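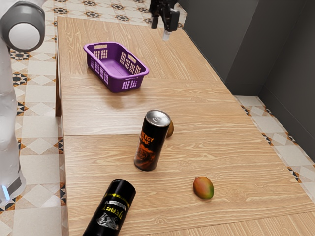

VAT return rejected after changing bookkeeping software: figures accepted by the bridging tool but not showing in the online account

Posted in: VAT and indirect taxes
25/04/2021

Fliro

I run a small limited company, VAT registered, standard scheme, quarterly returns. Until the last period I kept the sales and purchase records in a spreadsheet and sent the nine boxes through a bridging tool called Skokitel. At the start of this quarter I moved everything to a full bookkeeping package.

The problem is as follows. The return for the previous quarter was prepared in the spreadsheet and sent through Skokitel. The tool displayed a message saying the submission had been received. When I sign in to the online VAT account the period is still marked as open and no liability is shown. I then tried to send the same return from the new package and got an error to the effect that the period key was not valid.

Things I have checked:

The VAT number is the same in both programs.
The period start and end dates match the ones in the online account.
Box 5 equals the difference between boxes 3 and 4.
Boxes 6 to 9 are in whole pounds, no pence.

The new package was authorised with my Government Gateway user ID. I have 2 of these, one from when I registered as a sole trader and one for the company. I am fairly sure I used the company one but can't find anywhere in the package which states it.

I also have a direct debit set up. Do I need to pay by another method if the return is not showing, and should I send the return a third time or leave it alone?

Replies

Barkia

Don't send it a third time yet. Establish first whether the original return was accepted.

"Received" in a bridging tool can mean no more than that the tool has taken the file from you. What you want is the receipt that comes back from HMRC after submission. In most tools it is stored in a submission history, with a form bundle number and a processing date. If Skokitel holds a form bundle number for that period, the return went in, and the online account may be slow to update. If there is no such number, treat the return as not submitted.

On the period key error: software gets the key by asking HMRC for the list of open obligations for the VAT number it is authorised for. It is a short code and it is not worked out from the dates. Three usual causes:

1. The package fetched the obligations before the period opened and is holding an old list. Refresh the obligations and try again.

2. The period was created by hand in the package. Some of them let you do that, and it looks identical on screen, but no key is attached. Delete the manual period and let the package retrieve the real one.

3. The dates differ by a day. You say you have checked this, but check the end date in the package settings as well as on the return itself. A quarter ending on the 30th which has been set up as ending on the 31st will fail.

With regard to the 2 Gateway IDs, a wrong ID normally gives a different error, along the lines of the client or agent not being authorised. I would still remove the authorisation and grant it again. Sign out of every Government Gateway session first, or use a private browser window, otherwise the browser may carry the old sign-in across without asking. Then enter the company ID by hand. The VAT service should be listed when you sign in with that ID. If it isn't, it is the sole trader one.

Before sending anything from the new package, make sure it holds the records for the quarter in question. You moved at the start of this quarter, so the previous quarter's transactions are presumably still in the spreadsheet. A full package will calculate the boxes from what is in its own ledger. With nothing in the ledger it will send a nil return, and you will then have to correct it. The simplest course is to finish the old quarter in Skokitel and start the new package with the current one.

Keep the spreadsheet. VAT records normally have to be kept for at least six years, and changing software makes no difference to that.

Danzer

Had the same with mine, it cleared by itself after almost 60 hours. Annoying but no harm done. I'd ring them if you are close to the deadline, have the VAT number to hand.

Barkia

To add to the above, as I missed the direct debit point. The amount collected is taken from the return. No return, no collection. If the account still shows the period as open on the due date, pay by bank transfer using the VAT number as the reference, with no spaces. Do look at the account afterwards, as a direct debit may still be collected if the return is processed late, and you would then have to ask for the second amount back.

Fliro

No form bundle number in Skokitel. The history shows the entry as "queued". The end date in the new package was also set to the 31 and not the 30. I have cancelled the period there, authorised Skokitel again with the company ID and resent the return from it. A receipt with a number came back this time. The online account has not changed yet.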